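What the Bramach Buoy Taught Us About Warm Water

Our project started with a simple question: how quickly does the surface of a small bay warm up in spring, and does the deeper water follow along or lag behind? We spent all of April finding out, and I still get excited every time I open the plots!

The study site was Gatchalian Inlet, a narrow bay with a shallow sill at its mouth. A moored buoy named Bramach sits near the middle and carries temperature sensors on a chain, plus one salinity sensor just under the surface. Readings come in every 6 minutes, which sounds like plenty until a storm knocks out a whole night of them (it did, twice).

We compared the buoy readings with output from Terneo, the coastal model our course uses. Terneo divides the inlet into squares 300 meters on a side. That is fine for the open part of the bay and pretty coarse for the sill, where the channel is narrower than a single square.

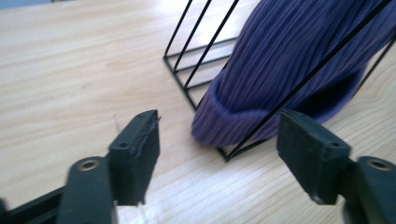
Coastal Ocean Group -- Department of Earth and Marine Sciences

Getting the two data sets to line up took longer than any of us expected. The buoy clock runs on local time and the model runs on UTC, and our first comparison had the afternoon warming show up in the middle of the night. Valtteri Koivisto spotted the problem by looking at the tide, of all things, and after that the curves fell almost on top of each other.

Salinity was harder. The Fidavwood River enters at the head of the inlet, and after heavy rain it spreads a thin layer of fresh water over everything. The model mixes that layer away within a day. At the buoy it hung on much longer, and while it was there the surface warmed faster than Terneo predicted. This was my favorite result of the whole project -- you can see the fresh water arrive in one plot and the temperature climb in the next.

We also tried calculating heat content for the upper water column. With 110 usable profiles we had enough for a daily series, with gaps for the storm nights. We left the gaps blank. An early version filled them with straight lines, and it made the cooling after the second storm look much gentler than the readings on either side suggested.

Things we would still like to do: move the lowest sensor closer to the bottom, rerun the model with squares of 100 meters, and get river flow readings from Fidavwood instead of estimating them from rainfall. The plotting scripts and the cleaned buoy file are in the course folder, last updated 27th May. Please use the cleaned file, as the raw one still has the old clock times in it.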